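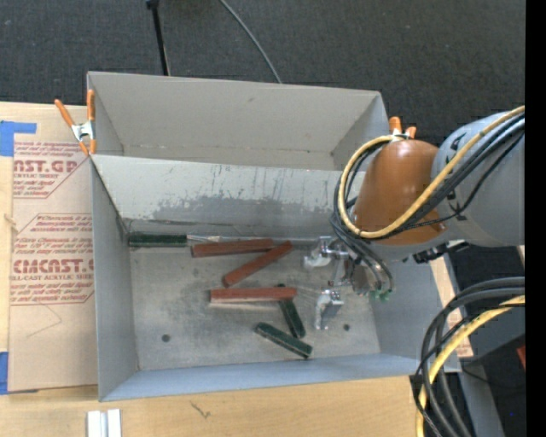 1 min read

My morning at Pelupessy starts with Zuweira Dankwa fussing over a cable. She looks after the bin-picking cell they call Flosetti, and she wants slack in that yellow loop before anything moves – too tight and it tugs at the wrist, too loose and it snags on the bin.

Then she checks the clamps, the ones with orange grips, giving each a good wiggle (I got to try one, and yes, it's stiff!). The metal bin has had a hard life, and you can see it in the divider, all scratches and gray smears. She'd like a new one by November.

Her test load is just red and green bars, tossed in any old way. "If they're neat, I learn nothing," she tells me. She runs 22 picks, wipes the two curved fingers, looks over the hose fittings and goes again. The best run so far is 79 without a stop, and she'd love to beat it before lunch.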